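Sunday, 9 a.m.

Started on the drive caddies before the rest of the Penrose list. The old notes from Stolulberg treat the caddy and the drive as one part, and I think that is where most of my alignment trouble came from. The drive can sit square in the caddy and the caddy can still go into the slot at a slight angle. From now on I log them separately.

The caddy rails are bright blue, which helps against the green of the circuit board. The gold connector pins are the real reference. If I can see the full row, I can judge the tilt by eye before touching the gauge.

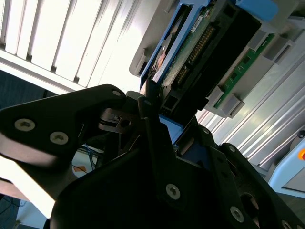

## Board and slots

Moved on to the slot board. It is the flat gray one, upright against the corrugated aluminum, with seven raised housings. The openings differ in shape – some are narrow slits, some are tall frames, one is a square with a dark opening – so each one needs its own entry in the sheet. Bakar's template has a single field for "slot" and no field for type. Added a column.

Clearance target stays at 3 mm on the long side. I had 5 mm written in the margin from last month and can't find where that number came from. Struck it out.

The light blue carrier is the awkward one. It is long, it narrows toward the top, and the notches and tabs on its sides catch on anything that isn't straight.
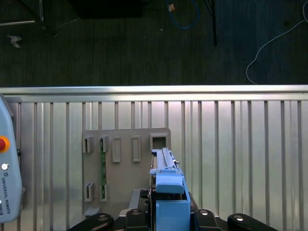 I want a proper measurement of the ridge as well, full length, taken at both ends and the middle. The Gudix drawing gives the width at the base only. A caliper reading at the tip would settle whether the taper in the drawing is correct or was rounded when someone redrew it.

The charcoal carpet needs clearing too. Cables and stand legs are all over it, and I don't want to be stepping over them with a part in my hand. Will coil the cables and label both ends with tape.

Still open:

- order labels, the small white ones
- ask Bakar for the sheet in an editable format
- check part 202 against the revised Gudix drawing
- find the second caliper

Stopped for lunch with the ridge not yet measured.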